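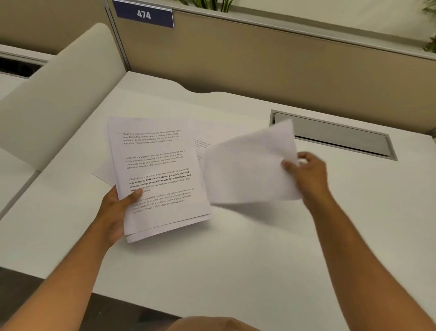

Bedruckte Blätter in der Hand, oben ein kurzer Text über das Dorfleben.

Neues Rollenspiel »Flutcombe« als Testfassung erschienen

10. Mai 2023 - Die Autorin Oona Honkanen hat die Testfassung ihres Rollenspiels »Flutcombe« veröffentlicht. Das Regelheft umfasst 61 Seiten und ist beim Verlag Drorkine kostenlos als PDF erhältlich. Gespielt wird eine Gruppe von Flussschiffern, die gemeinsam ein Boot und auch dessen Schulden besitzt.

Die Proben werden mit zwei zwölfseitigen Würfeln gemacht, ab 13 gilt eine Probe als gelungen. Klassen und Stufen gibt es keine. Im Anhang finden sich 206 Begegnungen für die Reise, die meisten davon hat Keegan Doolan geschrieben.

Rückmeldungen zu den Regeln nimmt der Verlag bis September per E-Mail entgegen. Besonders zum Kapitel über den Handel wünscht sich Honkanen Kritik - es wurde bisher nur in zwei Runden gespielt.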